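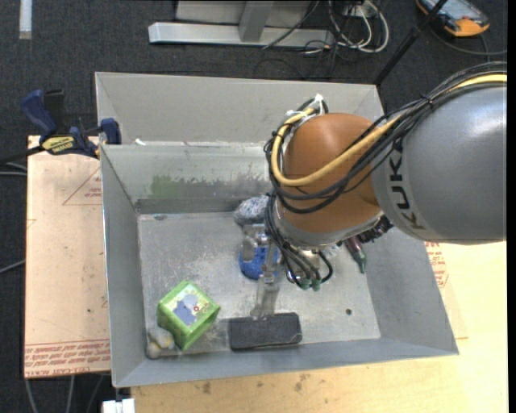

Home News Products Press Contact

Zadska puts mixed bins to the test and questions the "one bin fits all" claim

11 Oct 2022

Zadska, the storage and sorting supplier, today published the results of a September trial of large metal bins for mixed small goods. The company sells such bins, and it does not think the results flatter everyone in the trade, itself included.

Suppliers have long said that a big open bin saves time because anything can go in it. Zadska wanted to see some proof. Staff at its Winlow site put 2619 items through open bins: toys, blocks, soft goods, brushes and odd pieces that fit no category. Of these, 995 had to be moved at least once before they could be picked out cleanly. Most of the trouble came from flat items lying close to a bin wall and soft ones pushed into the foot of it.

A second run of 1020 items used the Filtevel divider, made by Le Roux. Results were better for boxes and blocks. For fuzzy or bristly goods the gain was small – too small, in Zadska's view, to support the claims usually made for dividers.

Zadska will go on selling both. It has taken the phrase "fits everything" out of its catalog and now advises buyers to try a bin with their own goods before ordering in quantity. The trial covered 37 product types, and the company makes no promises beyond them.

Recent items
Winlow site extends opening hours
Filtevel dividers: revised size chart
Catalog corrections for September

Last updated: 11 Oct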